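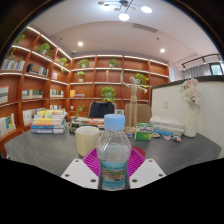
What We Wanted to Find Out

Our project looks at the long study table in the Perthorpe reading room and what ends up on it. Books, sure, but also mugs, water bottles, small boxes and a jointed wooden mannequin with one arm straight up in the air! We loved that mannequin from the first visit. It's great for practicing quick figure sketches between chapters.

How We Did It

We went in through August, always at 4 p.m., and logged each item we found on the tabletop. By the end we had 139 entries. We also handed out a short survey and got 50 back, which was more than we had hoped for.

Results

Books won easily, mostly in piles lying flat with the spines facing out. Drinks came second (16 entries, bottles and mugs together). We had expected pens to be way up there, but people seem to take those home. A red coaster was one of our favorite finds, and it got us talking about where drinks should go when there are books so close by.

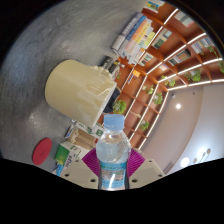
One reader wrote on the survey that a bottle with a screw cap should be fine anywhere on the table, and that open mugs are the thing to keep away from the books. Another wanted a drinks corner at the far end, next to nothing made of paper.

We tried sketching both ideas on a floor plan and the drinks corner was so much fun to draw. It would need two more coasters and a bit of shelf space for the book piles. Our plan is in the Dunbar folder along with the full list of entries, and we're already working on the version with the bookshelf included.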